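FOR IMMEDIATE RELEASE
December 2021

Clemow to Supply Striped Carpet Tile and Shelving for Small Store Refits

NOSTBRIDGE - Clemow, a supplier of flooring and fixtures to independent grocers, has added a combined refit package for small stores. The package covers carpet tile, dark shelving units and light-colored shelf edging, and is sold through the company's Nostbridge office and its dealer in Mikeleck.

Orders opened in November. The package is meant for convenience stores, staff shops and campus stores that want to replace floor and shelving in one job and deal with one supplier. Stores may keep their existing tables and counters.

The carpet tile comes in a striped pattern of light gray, mid gray and off-white. Tiles are laid in sections and can be lifted one at a time, so a stained or worn tile can be changed without closing the aisle. Each order includes 13 spare tiles. 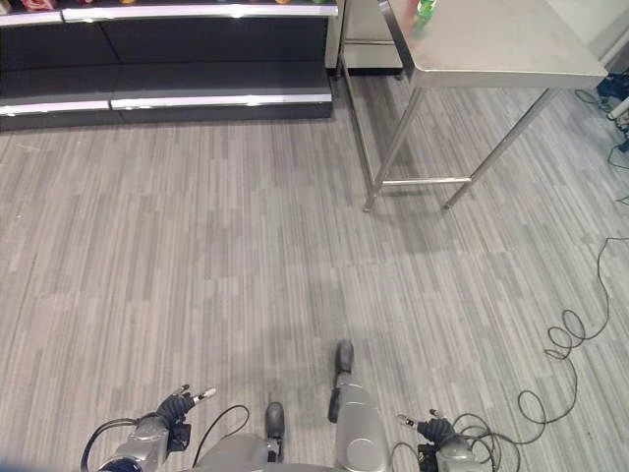 Shelving and Shelf Edging

The shelving units are made for Clemow by Rinaldi. Shelves can be moved up or down by store staff with the hand tool supplied. The edging clips to the front lip of each shelf and takes standard price labels. Replacement edging is sold by the length.

"Most of our customers have a small floor and not much time," said Rebecca Benedetti, sales manager at Clemow. "They used to call one company for the carpet and another for the shelves, and the two crews would get in each other's way. Now we send one crew and one invoice."

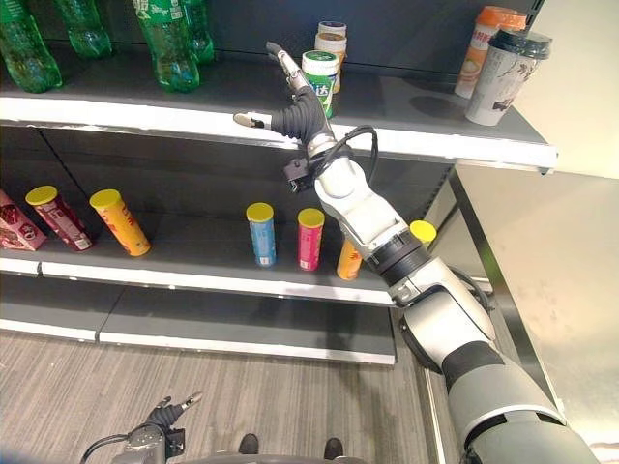 Bottled drinks on a dark gray shelving unit with white front lip.

Installation and Availability

Installation takes two days for a standard store. Old carpet is removed on the first day and the shelving goes in on the second. Customers are asked to clear stock before the crew arrives. Disposal of old fixtures can be added to the order.

Clemow has set aside stock for 200 refits. Delivery outside the Nostbridge and Mikeleck areas is quoted separately. Samples of the tile and edging can be requested from the sales office.

About Clemow

Clemow supplies flooring, shelving and store fixtures to independent retailers. The company has two warehouses, both in Nostbridge.

Media contact: Rebecca Benedetti, Clemow, Nostbridge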